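**Skunham votes to hold off on third arm, buys grippers instead**

2018-07-15

SKUNHAM - The packing co-op at Mandthorpe Road will not be getting a third robot arm this year. Members settled it Friday night after a long meeting, most of it spent on one page of the budget. The money goes to spare gripper fingers, a new set of cables and a service contract. Arm number three goes back on the list for October.

The two arms already in the building were bought used, as a pair, under what the co-op calls the Rollo plan. Rollo is the sorting line, still in trial, meant to take over the dull end of can handling: pick up, move, set down, next one. Trials run on a single table for now. No conveyor yet. That was cut in the first round and hasnt come back.

Sticking point Friday was what a third arm really costs. The quote covers the arm and the mount. It does not cover the gripper, the controller license, the floor work or the days lost while it all gets wired in. Add those and the figure on the page nearly doubled, according to the minutes. Several members said they'd have liked to see that number in spring. 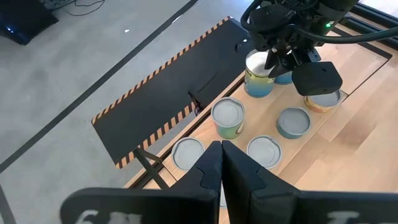
*Can handling on the Rollo table. The far gripper has a can with a yellow and blue label.*

Finger wear came up more than once. The co-op budgeted for one replacement set a year and now expects to need more than that. At Friday's meeting the line crew asked for a shelf of spares on site, so a bad finger means a short stop and not a wait on the mail. Approved, no votes against.

What's in the revised plan:

- Spare fingers for both grippers, $1,009
- Cables, clips and floor covers, $1,574
- Service contract, first year, price still being worked out with Villa
- $1,000 held back for things that break

Villa is the dealer that sold the pair. It offered a discount on the third arm if the order went in before the end of the month. Members weren't moved. One written comment in the packet said the same discount had been "ending soon" in the last two letters as well. Villa has been asked to put its October price in writing and had not answered by the time we went to press.

There's also the power question. The building's panel can carry both arms and the lights and the shrink wrapper, and not a lot on top. An electrician's report is due before the fall meeting. If the panel has to be replaced, the third arm probably slips to next year whatever Villa charges for it.

Not everybody was happy. A group of members wanted to order now and borrow the rest, arguing that used arms of this type are getting harder to find and the price only goes one way. They lost 19 votes to a good many more; the final count will be in the posted minutes. A second motion, to sell one arm and go back to hand packing on the short shift, was withdrawn before it got to the floor.

No jobs change under the revised plan. The short shift stays at its present size through winter, and the training hours set aside for the third arm move over to the two that are here. Crew leads want everyone on the line able to stop an arm, clear it and restart it by the fall. Right now only the day crew is signed off.

Trials on the table go on in the meantime. Standard cans first, then the odd sizes, then mixed loads if there's time. The co-op wants a full month of logged picks and drops, by can size, before it talks money again. Drops weren't being written down at all until this spring, which made the meeting longer then it had to be.

Full budget is posted in the Mandthorpe Road office, and copies are at the front desk. Written comments are being taken until the October packet goes out. The panel report will be posted when it comes in.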